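About Lutunell

Lutunell began in the back half of a feed store in Pivham, with one secondhand sink, a long table and a great deal of stubbornness. We wanted a place where people on private wells could bring in a jar of water and come away with an answer they could understand – and, if they had the time, a cup of coffee too. The feed store is gone now and we have moved twice, most recently to Halliday Street, but the coffee pot came with us both times and so did most of our customers.

Today we look after 1,239 households, along with a good number of farms, summer camps and small churches that draw their water from the ground. We test for the things you would expect, like bacteria, nitrate, iron and hardness, and for a few you might not think of until a neighbor mentions them. Every report goes out with a page in ordinary words explaining what the numbers mean for your kitchen, your laundry and your garden. If you would still like to talk it over, please call. We love those calls, and they do tend to run long! 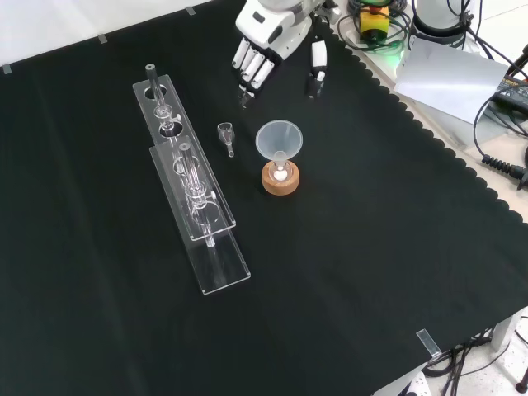

Clear racks on the black cloth at Lutunell.

Our team is 16 people strong, and a few of them grew up drinking from the very wells we test now. We take in samples from as far out as the Cludatow valley, where the roads are slow in winter and the water is hard all year round. Each May we hold our open day, when you can bring a jar from home for a free hardness check, meet the folks who answer the phone and take a wander through the building. Last time 193 families came by, and we ran out of lemonade well before noon.

We don't sell softeners or filters, and we never have. When your water needs treating we will tell you so and explain the choices, and where you buy is entirely up to you.

Related pages
How to collect a sample
Reading your report
Open day in May
Hard water in the Cludatow valley

Lutunell, Halliday Street, Pivham | Contact us | © 2024 Lutunell | Back to top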